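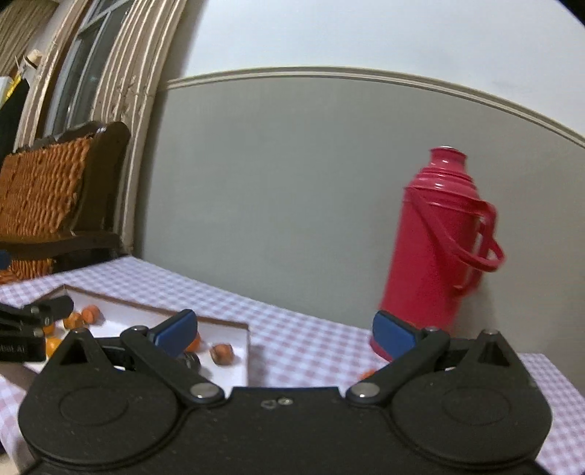

How to test if a machine can clear your table yet

Quick writeup, people keep asking. Short answer to "can a robot do my chores" is – some of them, slowly, and not the ones you hate. Long answer is, run a test. Takes an evening. You need a table, a tray, some small fruit and patience.

We've been doing this at Pavthorpe for a while now and the numbers below are ours. Yours will differ. Different fruit, different gripper, different cloth.

The chore is dumb on purpose. Small orange fruit, shallow white tray. Get the fruit in the tray, get it out again, don't knock the thermos over. A four year old can do it.

What you need

One shallow tray. Low rim, light inside so you can see what's going on.
Small oranges or similar. Firm ones. Soft ones burst and then you're cleaning pads all night.
One or two odd items that aren't fruit. Something dark and glossy, something rough like a nut.
A tall thing to get in the way. Thermos is good.
A patterned tablecloth. Checks are mean to depth estimates, so use checks.
Two grippers if you have them. One is ok to start.
A notebook. Paper. You will not want to touch the laptop with sticky hands.

Step 1. Do it by hand first

Seriously. Your own bare hand, then the hand-held gripper. Two jaws, no feeling in your fingertips, see how you get on. Most people squeeze too hard on the first go and too soft on the second.

If you can't do the chore with the tool in your hand, no policy is going to do it for you. Rania Sayegh made me write that on the whiteboard.

Step 2. Set the table, badly

Don't line things up. Real tables aren't lined up. A few oranges in the tray, a few on the cloth, one too close to the flask. Put the nut in among the fruit. Leave the chair where it is, leave the curtains how they are. If you tidy up for the machine you're testing your tidying.

One rule – tray must sit flat. A fold in the cloth under the tray ruined a whole night for us in March.

Step 3. Record the hand-held runs

Go slow. Slower than that. Open the jaws wide before you get to the fruit, come in low, close, lift, pause, place. Then back off with the jaws open. Skipping the pause is the most common mistake and it shows up later as a robot that flings oranges.
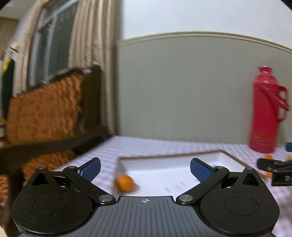 Photo: Shafiq Roy / Pavthorpe

Watch your approach near the rim. A fruit resting up against the edge of the tray is the hard case. One jaw wants to land on the rim. Come in along the rim, jaws parallel to it, or nudge the fruit into the open first. Either is fine but pick one and stick with it. Mixed habits in the recordings make for a dithering machine.

Fast wrist moves blur the video. A little is fine. If every clip is smeared, slow down or add a lamp, especially after dark when the window is no help to you.

We did 236 hand-held runs for the first round. Felt like a lot. Wasn't.

Step 4. Two people, two grippers

Only once step 3 is boring. One works the tray, one works the cloth. Talk to each other. Agree who gets the middle of the table or you'll clash jaws, and pads aren't cheap.

Otis Castellanos likes to call out loud before every reach. Annoying, works.

Step 5. Let the machine have a go

Same table, same mess. Arm runs on its own, you sit on your hands. Hardest step for most people. Don't help. Don't move the orange "just a bit".

Write down for each try:
Picked up or not.
Dropped or not.
Landed in the tray or not.
Touched anything it shoudn't have.
How long it took, start to let go.

We log ours in Sendeo, our own little tool, but a ruled page does the same job. Stop at 13 tries, move the stuff, start again. Otherwise you're just measuring one layout.

Step 6. Read your numbers without kidding yourself

Our second round, 369 tries. Loose fruit on open cloth was fine, good even. Fruit near the rim, much worse. Dark glossy item – it reached for the highlight and closed on air, over and over. The nut it picked up happily and put with the oranges, every time. So it can move things. Sorting them is another matter.

And speed. You'd have the table cleared and the tea poured before it was done with the third orange.

So, can it do chores yet?

My take, as of now:

Moving firm small things from one known place to another – yes, with somebody in the room.
Same thing on a strange table in a strange house – sometimes. Wouldn't leave it alone.
Anything hot, wet, full or breakable – no. Keep the thermos empty.
Shop floor picking, same part, same bin, all day – better odds than your kitchen. Ruairí Coughlan over at Heffernan runs a bench in Vamham like that and he's fairly happy. But he got to choose the bin. You don't get to choose what the kids leave on the table.

Common problems

Fruit squirts out sideways. Jaws closing above the middle. Go lower.
Fruit rolls off before you get there. You bumped the table. Or the cloth isnt flat.
Pads slipping. Wipe them. Orange oil builds up quicker than you'd think.
Arm stops halfway and hovers. Check your recordings for long waits, it learned those from you.
Good on Monday, bad at night. Lighting. Record some at night.
Flask goes over. Move it nearer, not further, and record more runs around it.

Margareta Stanciu is doing the same test with spoons next. Will add her notes under this when I have them – spoons are horrible, lower your hopes.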